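Skudar

Skudar is a hand-held gripper built in a shared workshop and used to record how people pick up and handle ordinary things. It was designed by Musyoka Biwott and Ľubica Sokol, both members of the Grornitberg workshop, and the recordings made with it are used to train a small table-top robot arm called Costa. The plans are free to copy, and several have been built at home.

Background

Biwott had first tried to teach Costa by moving the arm by hand and storing its joint positions. The method was slow and tired the operator, and the arm had to be present for every recording. Sokol suggested a separate tool with the same fingers as the arm, so that a person could work at any table or shelf and the arm could be left switched off. The first version was finished in October. It was heavy at the front and was dropped after 12 sessions.

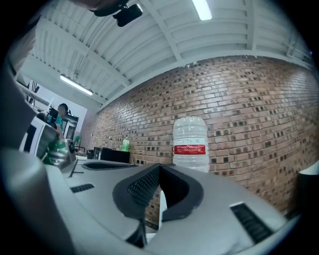 Skudar's second version has a plastic body that is printed in parts and screwed together. The operator closes the fingers with a trigger under the handle, and a wide-angle camera records them together with whatever lies ahead. The two fingers are black rubber and come together in a V, each with a dotted pad on the inner face to improve its hold. Slatted vents are set into both sides of the light grey body. The lens takes in a great deal of the room at once, from the ceiling lights to a brick wall, and the straight lines of both come out bent. Software written by Agata Gatti corrects the bending before the recordings are passed on.

Construction

The printed parts take two days on a home printer. The fingers are cast in a mould and need a night to set. Total weight is 450 grams without the battery. Builders have reported that the finger pivots work loose if the screws are put in without thread lock, and the current plans call for it.

Use

A set of more than 2000 recordings has been collected at Grornitberg, most of them short tasks such as lifting a cup or moving a bottle from one shelf to another. Giorgia Pace sorts them and removes those in which the grip is lost.

Variants

Cliter, a smaller model by Guido Bianchini, uses shorter fingers and a lighter trigger spring. It shares 7 printed parts with Skudar but does not accept the same camera mount.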